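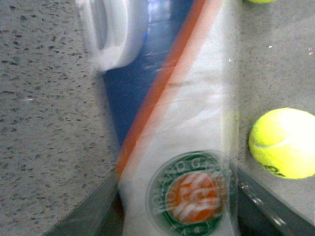 Tilldale Parks Department
Search posts, parks, programs

The Tilldale Parks Department is posting its end-of-season report on the public tennis courts in this thread. Residents asked several questions at the fall meeting, and we have tried to answer each of them below. (1/16)
Reply 4 Share 9

The Department runs courts at two sites: Conneely Park, on the east side of town, and the Dultodbridge Recreation Ground, next to the library. Both opened in April and closed at the end of October. (2/16)
Reply Share 3

Residents made 3,071 court reservations this season. Last season the number was 2,368. Walk-on play is not recorded and is not part of either figure. (3/16)
Reply 6 Share 14

Most of the growth was at Dultodbridge in the early morning. The first slot of the day, at 7 a.m., was usually booked a week ahead in June and July. Afternoon slots at Conneely Park often went unused in hot weather. (4/16)
Reply 2 Share 2

Several residents asked whether reservations could be opened further in advance. The Department will keep the seven-day limit. A longer window was tried two seasons ago and led to many bookings that were never used. (5/16)
Reply 11 Share 1

Beginning in April, a court that is not claimed within 15 minutes of the start time will be released to anyone waiting. This rule is already printed on the signs at Conneely Park. New signs with the same wording will go up at Dultodbridge over the winter. (6/16)
Reply 8 Share 5

The resurfacing of Courts 1 and 2 at Conneely Park was completed in May by Skirnier, the contractor chosen through the Town's regular bidding process. The work included crack repair, a new color coat, and new lines. Courts 3 and 4 were not part of the contract. (7/16)
Reply 3 Share 4

The Department is aware that Court 4 holds water near the north net post after rain. Players should not try to sweep the water toward the fence, where it runs under the gate and onto the footpath. Please use Court 3 or call the office. A repair is planned for spring, before the courts open. (8/16)
Reply 5 Share 2

The survey mailed with the August newsletter brought 379 responses. We thank all residents who took part. The two most common requests were for later lighting hours and for a practice wall. (9/16)
Reply 1 Share 6
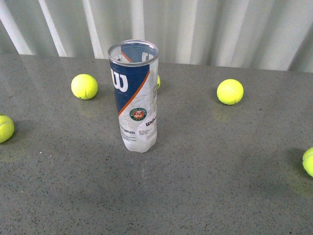 On lighting: the lights at Dultodbridge will stay on until 10 p.m. from May through August, an extra half hour each night. Lights at Conneely Park will continue to go off at 9 p.m. under the Town's agreement with the neighboring streets. (10/16)
Reply 13 Share 7

On the practice wall: the Department has asked for a price for a wall at the south end of the Dultodbridge parking lot. The request will be heard with the rest of the capital budget in February. Residents who wish to speak for or against it may sign up at the Town Clerk's office. (11/16)
Reply 9 Share 8

Youth lessons will again be offered in two sessions. There will be 80 places in each session, divided by age and not by skill level. Tilldale residents may register beginning in March. Any places left after two weeks will be opened to families from other towns. (12/16)
Reply 7 Share 19

Rackets are available to borrow for all youth lessons and need not be requested ahead of time. Children should bring water, a hat, and shoes that do not leave marks. Running shoes with black soles are a frequent problem on the new surface. (13/16)
Reply Share 3

A correction to our September post: the fee for a resident season pass is not changing. The amount shown in that post was the non-resident fee. Residents who paid the higher amount have been sent a refund by mail. Please call the office if yours has not arrived. (14/16)
Reply 6 Share 2

Nets at both sites have been taken down for the winter. The gates at Conneely Park will remain unlocked for walkers using the path to the pond. Bicycles, skateboards, and dogs are not allowed on the court surface at any time of year. (15/16)
Reply 4 Share 1

Lost items from both sites are being held at the Department office until the end of December. They include several jackets, two rackets, a child's scooter helmet, and a set of house keys on a green cord. To claim an item, please come to the front desk between 9 a.m. and 4 p.m. and be ready to describe it. (16/16)
Reply 2 Share 5

Adding one answer to a question received below: yes, the pickleball lines on Court 2 at Dultodbridge will stay. The posted hours for shared use are unchanged, with tennis having first use before noon and pickleball having first use from noon until 5 p.m.
Reply 10 Share 3

Show more replies
Search posts, parks, programs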